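Taking a Computer Apart with a Robot: The Tunia Bench Kit Explained

For readers aged 9 to 12. Updated 22 Aug 2022.

The Tunia bench kit is a set of parts and lessons from Castitz. Schools and science centres can hire it or buy it. It is used to teach how a robot arm works on the inside of a desktop computer. This page explains what the kit does, which words you need to know and what we found when we tested it.

What is a robot arm?

A robot arm is a machine with several stiff sections joined together. The places where they join are called joints. Each joint has a motor in it, and a computer tells each motor how far to turn. Your own arm has a shoulder, an elbow and a wrist. A robot arm has these as well, usually with extra joints near the wrist so that the hand can point in more directions.

What is a gripper?

The gripper is the hand. It is fixed to the end of the arm. Most grippers open and close, and do nothing else. To push a lever, the arm moves the tip of one finger against it.

What is inside the computer?

Motherboard: the large flat board that the other parts plug into.

Processor: the chip that does the calculating. It sits in a square holder called a socket. A thin metal lever beside the socket holds it down.

Memory: long thin cards that store what the computer is using at the moment. They stand in narrow slots with a clip at the end.

Power supply: a metal box that changes mains electricity into the kind the parts can use. It is never opened in these lessons, even by an adult.

Hard drive: the part that keeps files when the computer is switched off.

What is a fixture?

A fixture is a holder that keeps a part in a known place. People can look for a part on a messy table and pick it up at any angle. A robot finds this much harder. If the memory card always lies in the same slot of the fixture, the robot can be told where the slot is and go there each time. The Tunia fixture is a flat plate with blocks and posts on it. The drawings come with the kit, so a broken plate can be made again.

What do the lessons cover?

There are eight lessons. The first two are about safety and moving the arm slowly. Lessons 3 to 5 deal with the memory cards. Lessons 6 and 7 deal with the processor and its lever. In lesson 8 the class writes its own list of steps and tries it.

The program is called Castitz Steps. Each step is one line, such as "move above socket" or "close gripper". The longest list in the book has 123 steps. That sounds like a lot for one small job, but a robot needs a separate step for each small movement.

How did we test it?

We used the kit in February and ran the memory lesson 252 times. We wrote down each time the card went in fully and each time it did not. Most of the failures came from the same cause: the computer case had been nudged, so the slot was no longer where the program expected it. The case must be clamped. The lesson book mentions this only on its last page, and it should be on the first.

The processor lever was more difficult. It is thin and springy, and the fingertip has to meet it from the correct side. The book gives one set of positions for this. We had to change them for our computer.

What does it not include?

The kit does not include the arm or the computer. Any old desktop computer with a removable side panel will do. The Uchida kit costs less and includes a practice motherboard, but it has no processor lessons. The Tavex kit has more lessons, and its fixture fits only one size of memory card.

Is it safe?

The computer must be unplugged from the wall before the panel comes off. Stay outside the marked line while the arm is moving. An adult keeps one hand near the stop button.

The arm, the gripper and the open computer:

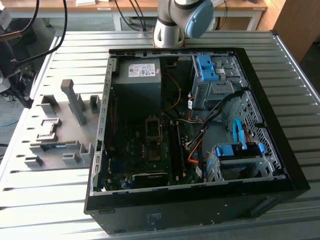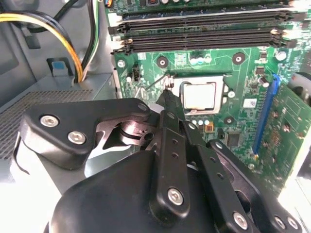
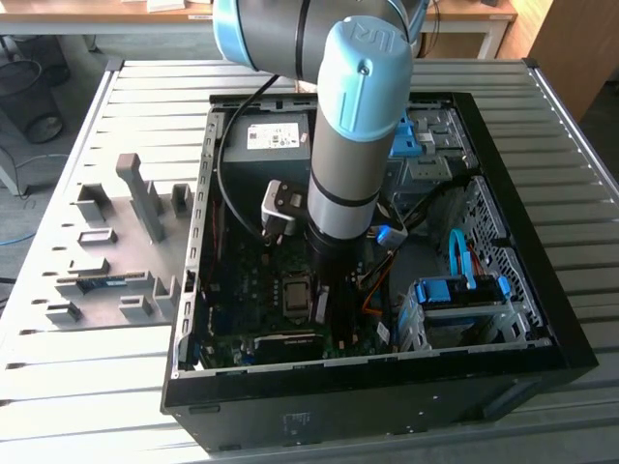 Tavex wrote to us after reading this page to say that a second fixture, for shorter memory cards, is now sold separately and fits the same base. They also asked us to mention that their lessons can be run with the list of steps printed on paper first, before the arm is switched on. We have not tried either of these yet.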